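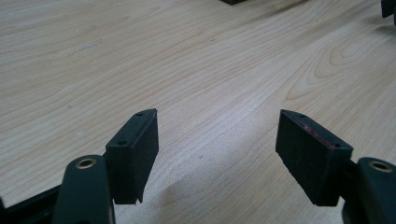 How long should a fresh coat of hardwax oil be left before the table goes back into use? Overnight for paper and elbows, 17 days before anything hot or wet is put on it.

April, 7.40 in the morning. Second coat went on last night, from the Otura tin. The instructions give a coverage figure that assumes a sanded floor, so I ignored it and used far less. Wiped off the surplus after ten minutes with an old pillowcase.

Sanding took most of the afternoon. Started at 83 grit by my own reckoning -- the 80 sheets from Hutness are worn unevenly -- and stopped short of the finest paper, as the oil takes poorly on a polished surface. Always with the grain. The curved figure on the one side is the awkward part, there being no single direction to follow, and I went over it by hand with a cork block.

One pale scuff is still there. I could take it out, but that means going back over the whole top to keep the colour level. Left it for now.

Must order more cloths from Tetel. Chairs next, starting with the loose back rail.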